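Luvulo Letter Board and Tiles – Review

By Amber Geerts
February 9, 2021
236 shares | 4 comments

I bought the Luvulo letter board in December for my nephew, who was starting to sound out short words. I have also used it at the kitchen table with two neighbors' kids, so it has had a fair amount of handling by now. I ordered from Ovari and paid full price.

The set is simple. You get a shallow wooden tray with a groove along it and a bag of square tiles with white lowercase letters. You set the tiles in the tray and read the word. There is no app and there are no batteries.

The board

The tray is pale wood with rounded corners. Mine came sanded well and has not picked up any splinters. It is light enough for a small child to carry in one hand, and it slides a bit on a smooth table if you push a tile in hard. A strip of shelf liner underneath fixed that for us.

Five letters is a comfortable length. We did "robot" early on and it was an instant favorite.

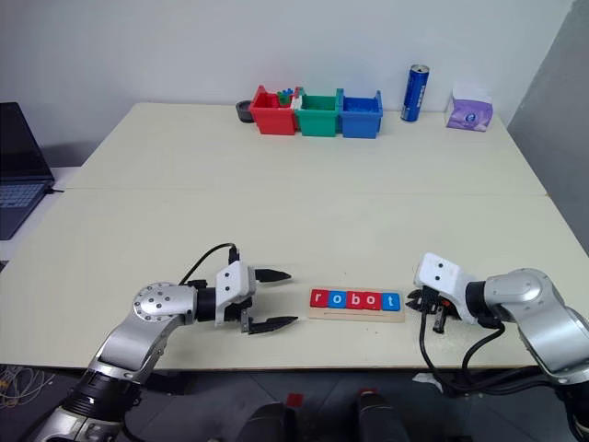

"robot" in red and blue tiles.

Longer words are where I ran into trouble. My nephew wanted his full first name and we ended up laying the last letters on the table.

The tiles

The letters are easy to read from across a table. I like that they are lowercase, as most of the sets I looked at were capitals only. The colors do not mark vowels and consonants. The "t" in our word is blue and so is the "o", while the "o" we used the second time is red. If your school color codes its vowels, this may bother you. It did not bother the kids.

Taking a word apart is as useful as building it. Leave "rob" in the tray, set the "t" off to one side, and ask what is missing. I got more out of that than out of any of the printed word cards.

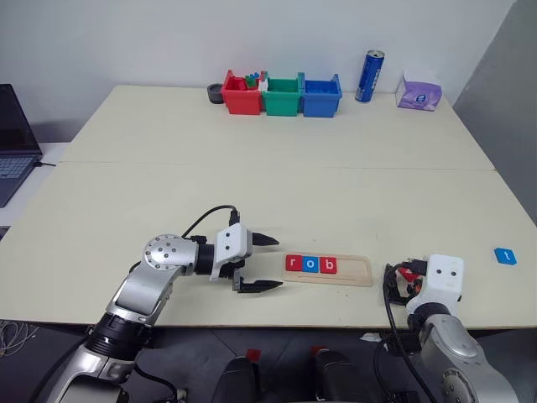
Storage

The drawstring bag that comes with the set is too small and the string frayed within weeks. Plan on using something else. Small open bins work well if you sort by color, and a red, a green and a blue one side by side take up little room at the back of a table. Josefien Postma, who teaches first grade near me, sorts hers by letter in a Grarkar parts box. It takes longer to put away – but she finds things faster.

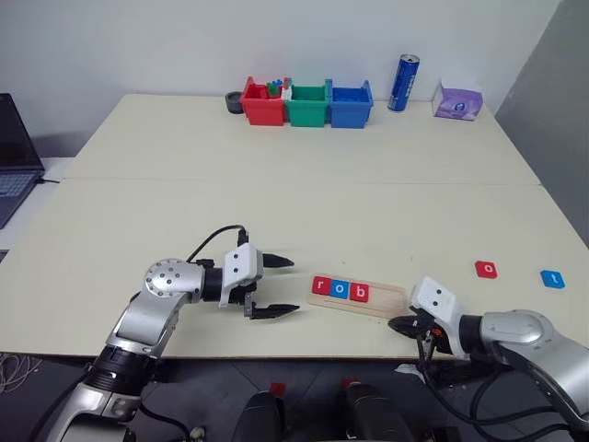
Compared with the Yoshida set

The Yoshida tiles are thicker and the bag is better, but there is no tray. Without one the letters drift all over the place. I would take the Luvulo for that alone.

Verdict

Good tray, clear letters, poor bag. I would buy it again, and I would order a second pack of tiles with it, as you run short of vowels quickly.

Related reviews
Grarkar Parts Box, Small
Yoshida Alphabet Tiles
Ovari Folding Easel
Magnetic Letters for the Fridge

Contact | Copyright Amber Geerts | Back to top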